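Einführung in die Verpackungskunde, Skript zum zweiten Block
Kategorie: Lehrmaterial > Gestaltung und Produktion > Pflichtangaben

2.1 Die Rückseite als Textsorte

Die Vorderseite einer Verpackung wird entworfen, die Rückseite wird befüllt. Wer einmal in einer Agentur gesessen hat, kennt den Ablauf: Vier Monate Diskussion über das Blau, dann eine E-Mail der Rechtsabteilung am späten Nachmittag, im Anhang ein Dokument mit Pflichttexten, das »nur noch schnell« irgendwo hin muss. Irgendwo ist hinten, und hinten ist es eng.

Gunnel Hedlund nennt das in ihrem Aufsatz über Kleingedrucktes den Keller der Gestaltung. Lesen Sie bitte die ersten 20 Seiten; danach geht es um schwedische Hustenbonbons, was unterhaltsam ist, aber nicht klausurrelevant.

2.2 Was auf der Rückseite wohnt

Die üblichen Bewohner sind rasch genannt: Strichcode, Herstellerangabe mit Anschrift, Normverweis, Entsorgungszeichen, gegebenenfalls Inhaltsstoffe, Chargennummer, Haltbarkeit. Welche davon Pflicht sind, hängt von der Warengruppe und vom Absatzmarkt ab. Kosmetik hat andere Regeln als Spielzeug, Spielzeug andere als Käse. Bitte schreiben Sie in der Klausur nie »die gesetzlichen Angaben«, ohne dazuzusagen, welches Gesetz. Ich streiche das an, und zwar mit zunehmender Freude.

Beim Strichcode im Einzelhandel haben wir es meist mit der dreizehnstelligen EAN zu tun. Die ersten drei Ziffern bezeichnen die Vergabestelle der Nummer. Sie bezeichnen nicht das Herstellungsland, auch wenn Ihr Onkel das beim Grillen anders erklärt. Eine Firma mit Sitz in Lyon kann ihre Nummern in Frankreich beziehen und in Portugal abfüllen lassen. Die letzte Ziffer ist eine Prüfziffer. Gerechnet wird von links: Ziffern abwechselnd mit eins und drei multiplizieren, addieren, auf den nächsten Zehner ergänzen.

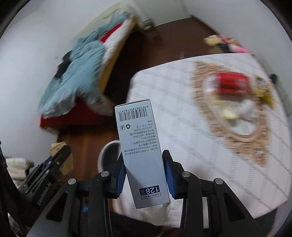 Abb. 2: Schmale weiße Schachtel mit Strichcode, chinesischem Pflichttext, Normverweis (QB/T 2660) und Preisetikett, auf dem Kopf stehend.

Normverweise sind für Laien so gut wie stumm. Das Kürzel QB/T steht in China für eine empfohlene Norm der Leichtindustrie, der Schrägstrich mit dem T macht den Unterschied zur verbindlichen Norm. Für die Gestaltung ist das zunächst gleichgültig: Die Zeichenfolge muss hin, sie muss stimmen, und kein Mensch in der Grafik darf den Schrägstrich aus ästhetischen Gründen entfernen. (Ist vorgekommen. Ich nenne keine Namen, die Kollegin sitzt zwei Türen weiter.)

2.3 Fallbeispiel Brivaritz

Die Seifenmarke Brivaritz ließ ihre Faltschachteln vom Büro Davus überarbeiten. Auftrag: mehr Ruhe. Davus nahm das wörtlich und setzte den gesamten Pflichttext in hellgrauer Schrift auf Weiß. Die Ruhe war beträchtlich. Beim Abnehmer Yupanqui konnte die Wareneingangskontrolle den Text nicht lesen und schickte 362 Kartons zurück. Die Druckerei Skutow druckte neu, diesmal in Schwarz, und berechnete dafür einen Eilzuschlag.

Für unsere Zwecke sind daran zwei Punkte interessant. Kontrast ist eine technische Anforderung und gehört in das Briefing, bevor jemand »luftig« sagt. Und die Freigabe am Bildschirm ersetzt keinen Andruck: Am Monitor, auf 400 Prozent vergrößert, ist jedes Kleingedruckte eine Freude.

2.4 Leerraum

Auch eine Rückseite darf leere Fläche haben. Sie wird nur selten verteidigt. Im Lauf eines Produktlebens kommen Aufkleber hinzu, Preis, Aktion, Importeur, zweite Sprache, und sie landen mit großer Zuverlässigkeit dort, wo sie am meisten stören. Planen Sie deshalb eine Etikettenzone ein und zeichnen Sie sie in die Stanzkontur ein, mit Maßen.

Aufgabe bis zum nächsten Block

Bringen Sie eine leere Verpackung aus dem eigenen Haushalt mit. Rechnen Sie die Prüfziffer nach und ordnen Sie jede Angabe auf der Rückseite einer Rechtsgrundlage zu. Höchstens eine Seite, Schriftgröße nach Wahl, aber bedenken Sie, wer es lesen muss.

Kontakt: Sekretariat Verpackungskunde, Raum 59 | © Lehrgebiet Gestaltung und Produktion | Nach oben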